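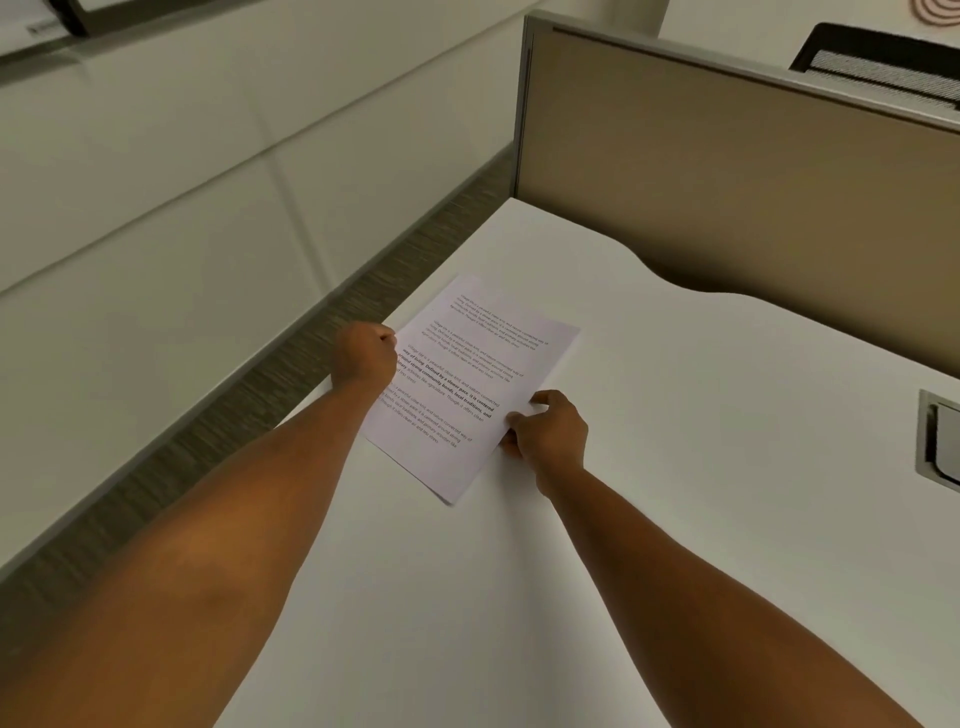
7.3 Fault 14: sheet lost during page turn

The Clokanance arm stops and shows fault 14 when the sheet slips or folds under the fingers. Paper may still be trapped.

CAUTION: The arm can restart without warning when a sheet is pulled free. Press STOP first.

1. Press STOP and wait for the amber lamp.
2. Isolate the arm at the Slanina supply box.
3. Lift the fingers by the release lever. Do not force the wrist.
4. Take out the sheet and any torn pieces.
5. Lay a fresh sheet flat on the desk, one corner slightly raised.
6. Restore power and run the grip test 3 times.

Note: Bold print close to a corner can be misread as a page edge. Use sheets with a blank lower margin.

If fault 14 returns within 1000 turns, replace the finger pads (see 9.2). If it returns with new pads fitted, leave the arm isolated and contact the Osham service desk.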